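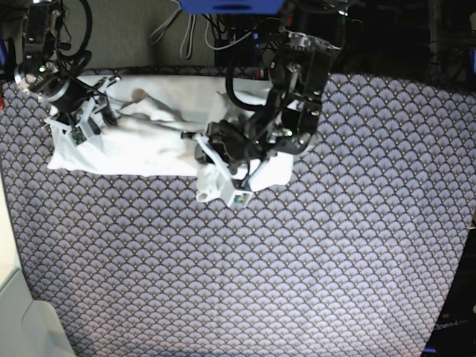

Kohlhase fabric by the metre and the Guteo hem kit, reviewed

Posted by Senan Moriarty, 26 October 2026

Quick one as I've got curtains to finish. Several of you asked what I thought of the Guteo hem kit after I moaned about it in the last post. So. Bought it with my own money, used it on three tablecloths and a bench cover, have opinions.

What you get

A flat tin. Inside it a metal hem gauge, two spools of iron-on tape (one narrow, one wide), a chalk wheel, a pack of clips, a bodkin I haven't touched. Instructions on a folded sheet, tiny print, badly translated in places. "Press until agree" was my favourite. Cost me 58 pounds from the shop in Flanstead, cheaper online I think but then you pay postage and wait.

The gauge

Best bit by miles. Long flat thing with slots, you fold the cloth over it and iron straight on top. Doesn't get in the way, edges are smooth, numbers haven't rubbed off. I used to do all this with a school ruler and a lot of pins and my hems wandered all over the place. Did a full length of tablecloth in one evening with this, radio on, no swearing. Would buy the gauge on its own if they sold it on its own. They don't. I asked.

One gripe, it gets properly hot. Obvious really. Still picked it up wrong end twice.

The tape

Mixed. Narrow one is fine on cotton, sticks first go, survived the wash at 40 without lifting. Wide one I didn't get on with at all. Goes stiff. On a table you don't want stiff, you want the drop to hang, and mine stuck out at the corners like a lampshade. Ended up unpicking the lot and sewing it by machine, which took longer than if I'd just sewn it in the frist place.

If you're doing a blind or a bag, the wide tape would probably be alright. Not for anything that has to fold.

The clips

Fine. They're clips. A couple had weak springs out of the packet.

The chalk wheel

Works on plain dark cloth. On anything busy you lose the line completely. Scallops, fans, small florals, forget it. I went back to tacking thread in a loud colour for the patterned ones and that's what I'd tell anyone else to do. Also it leaks, so keep it in a bag or everything in the tin goes white. Ask me how I know.

Patterned cloth generally

Bit of a sidetrack but people always ask. Repeats will catch you out. Straight hem on a repeating print shows every wobble, much more than plain does, as the eye runs along the row and spots where it dips. Cut along the row of the pattern and not along the weave if the two don't agree. Purists will shout. Let them. Nobody looks at the weave at dinner.

And buy extra. I always allow one full repeat spare per length, two if joining. Kohlhase do a decent heavy cotton in widths big enough that you can skip the join for most tables, and it presses well, but check the end of the roll before they cut. Mine had a fault 15 cm in and I only saw it at home. They did swap it, to be fair, took 10 days.

A fan print up close, with its straight edge:
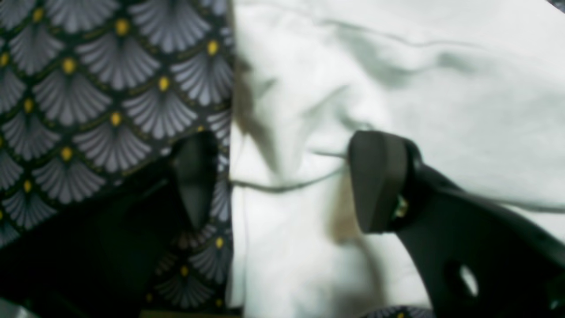

Compared with the Gonton one

Had the Gonton kit before this, for years. Cheaper, comes in a plastic pouch that splits. Gauge is plastic too so you can't iron over it, you have to crease with your fingers then move it then iron. Slower. But their tape is nicer! Softer, thinner, doesn't yellow. So what I do now is Guteo gauge, Gonton tape. Annoying answer I know.

Their scissors are rubbish, both brands. Neither kit includes them but both shops will try and sell you a pair at the till. Don't.

Good

Gauge. The tin, which shuts properly. Narrow tape on cotton.

Not good

Wide tape. Leaky chalk. Price. Instructions. No refills in Flanstead yet, they told me November.

Would I buy it again

If the gauge broke, yes, grudgingly. As a first kit for somebody who's never hemmed anything, maybe borrow one first and see if you like doing it. If you've already got a machine and a bit of patience you need the gauge and nothing else in there.

Seven out of ten. Would be eight and a half with better tape.

Comments are open but I'm slow at answering this week, got 428 cm of curtain on the floor and the lining's come up short. If anyone's got a way of stopping chalk getting into zips pleese tell me.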